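Gurnerora Teaching Laboratory Refit - Progress Report, Work Package 2

Reporting period: to end of November
Site: Donby
Prepared for: Lammers programme office

1. Status

Work Package 2 covers the sorting, labelling and re-shelving of the small plastic ware held in the wet preparation room at Donby. The package is on programme. Of the 49 drawer positions in the new storage run, all have been fitted and 17 have been filled and signed off. The rest are fitted but still empty, pending the decisions in section 4.

Work Package 1 (benches, sinks and drainage) closed in the previous period. One item carried over from it, a stiff waste trap under the window bench, has since been replaced at no cost to the grant.

2. Work done this period

The old stock was brought out of the corridor cupboards and put on the preparation room benches by type. Glass was left where it is, as it falls under Work Package 3. Anything cracked, crazed or too stained to read through was set aside for disposal. Up to 12 crates left the building by this route, the last of them part full.

Labels for the drawers were printed in the format agreed in September: item name on the first line, nominal size on the second, location code on the third. The first batch used a paper face which lifted at the corners after wiping down. They were reprinted on coated stock and the paper ones removed.

The Clunska drawer inserts arrived complete. They are slightly deeper than the drawing showed, and the top drawer in each column had to be packed down by the thickness of a washer before it would close. The drawing has been corrected and reissued.

3. Transparent and translucent ware

This group has taken longer than planned. The original list treated funnels, tubing, connecting pieces and open-mouthed containers as four separate lines, each with its own drawer. In practice many of these parts are used together, and staff had been storing them together. Splitting them up would have meant re-assembling the same sets at the start of every practical.

A second difficulty is that clear parts are hard to tell apart in a deep drawer. Against the beige liner first supplied, a clear funnel shows as little more than its rim and a few highlights, and thin stems are easily missed. The frosted containers are easier to find.
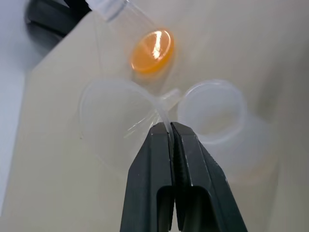 The liner colour will therefore be changed for the clear plastics drawers only. A dark grey sample has been tried in two drawers and was preferred by the technicians. The beige liner will stay in use for coloured and opaque ware, where there is no difficulty.

Parts that belong to a set will be kept in shallow trays, one set to a tray, with a printed contents card. Loose spares will go in the drawer beneath. This reduces the number of separate lines on the stock list and should shorten the check at the end of each class.

4. Decisions requested

Approval is requested to move the cost of the dark liner from the contingency line. The sum is within the limit for transfer between headings but needs written consent under the grant terms.

A ruling is also needed on whether unlabelled tubing of unknown grade may be kept for rinsing and demonstration use - the present disposal rule does not cover it. It is being held in a marked crate until an answer is received.

5. Next period

Fill and sign off the remaining drawers. Issue the revised stock list. Begin the glassware count for Work Package 3 in December, once the corridor cupboards have been cleared and wiped out.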